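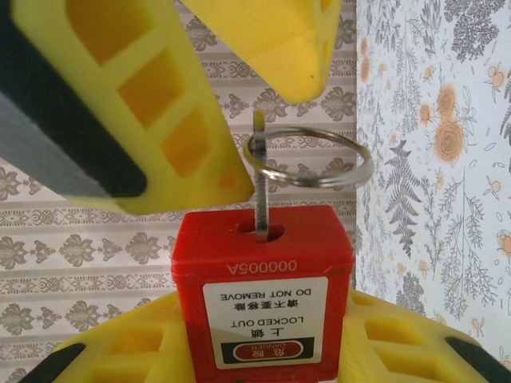 From: Vendula Bartoš
Date: 7 January 2021
Subject: Re: Completion rates by entry route, request for checks

Replying to the list, as two other people have written to me with the same question.

On Wurard, 7:12 pm, the Viltley records office wrote:

> Our completion rate for part-time entrants is given as lower in your
> draft table than in the return we signed off in October. We have 190
> part-time entrants in the cohort and your table has 161. Can you say
> which students have been dropped and whether the rate should be
> recalculated? We would also like to know if the Frimpong campus is
> being treated as a separate institution.

The base differs because the two tables use different definitions of an entrant. The October return counts everyone who enrolled on a part-time course in the cohort year. The draft table counts only those enrolling in higher education for the first time. Students who already held credit from another institution are placed in the transfer group and have their own row further down. For Viltley that moves 29 students out of the part-time row.

I have checked the 29 against the enrolment file. Of these, 17 have a previous institution code and a credit total above zero. The other 12 have a previous institution code but the credit field is blank. The script reads a blank as "credit held, amount unknown", and I am not certain that is right. If your office can confirm that a blank means no credit was brought in, I will move those 12 back to the part-time row and rerun the table. Please send the confirmation by student reference and not as a total, so that I can match it.

On the rate itself: transfer students at Viltley finish at a higher rate than first-time part-time students, so taking them out lowers the figure. Both figures are correct for their own base. The note under the table should say so and at present it does not. I will add it.

Frimpong is not treated as separate. It reports under the Viltley code and its students are in your totals. It does appear on its own line in the appendix on campus size, where any site with 50 or more entrants is listed — this has no effect on the completion tables.

Two further points for everyone:

Pulter's file still has withdrawal dates earlier than enrolment dates for a few records. These are left out of all rates until corrected.

Students who changed from full-time to part-time after the census date stay in the group they started in. Several of you have asked for them to be split between the two. The survey does not record the date of the change, only that there was one, and I can't split them on that basis.

Corrections to me directly, please, with the table number in the subject line.

Vendula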